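Robotics and Automation > Events and site visits
Thread: Open day at Velbridge, manipulation demo, notes

torsion_bar
Posted 11/01/2022
I went to the open day at the Velbridge site. Sign-in was slow and the car park was full. The talk by Vasanthi Varma covered the tray-clearing cell and ran well over. Main points as I wrote them down:
Arm, two-finger parallel gripper, wrist camera.
Household items in a plastic tray, mixed hard and soft.
1,379 logged attempts since July, of which 328 were on keys.
Software stack is Nadow, with their own grasp planner on top (Pinto).
No success rate was given for either number. I asked and was told it would be in the write-up.

m_okta
Same session. The rate was left out because the planner changed part way through the logging. Varma said so in reply to the second question. You may have been at the back.

torsion_bar
I was at the back. A changed planner means two rates. It doesn't mean none.

gantry_left
Did they say what the finger pads are made of? The glow suggests something lit from inside, possibly a tactile sensor with a camera behind a gel. If so I would like to know the pad life. Ours at Plasatmont lasted 18 days before the surface tore, and that was on cardboard.

m_okta
Pads were not covered. I asked Ilango Annamalai at the bench afterwards and he said they keep 4 spares per arm. He would not give a figure for wear.

kelp_and_co
Keys are a poor choice for a public demo. Flat, shiny, low, and the ring moves separately from the blades. A sponge would have looked better to visitors.

torsion_bar
Disagree. I can watch a sponge being picked up anywhere. Keys at least tell me something about how low the fingers can go before they touch the tray floor.

kelp_and_co
They tell you that if you are given the rate. See your own first post.

gantry_left
Has anyone got the wrist camera views? The slides on the site are too small to read.

m_okta
Three from the handout, in the order they were printed. The first has the keys in with a cloth, a toy mouse and a green object.

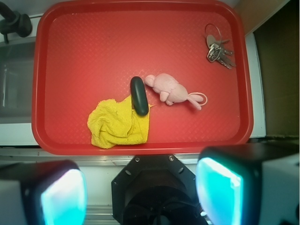
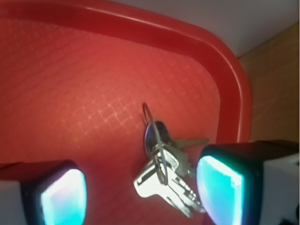
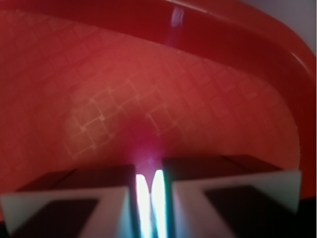 Re: wrist camera views

gantry_left
Thanks. In the third the fingers are nearly together and the light between them is close to white. I would want to know whether the camera exposure is fixed. If it is automatic, the red of the tray will shift every time the fingers close, and any colour threshold goes with it.

kelp_and_co
Nobody sensible is using a colour threshold on a red tray in any case. The tray floor has a raised grid which shows up in patches depending on the light. That would worry me more, for depth.

gantry_left
Plenty of production cells use colour thresholds. They are cheap and they can be checked by the person on shift.

m_okta
Exposure was not mentioned in the talk. I have emailed Annamalai with that and the pad question.

torsion_bar
Please add the key rate, before and after the planner change. I will post the write-up link when it appears.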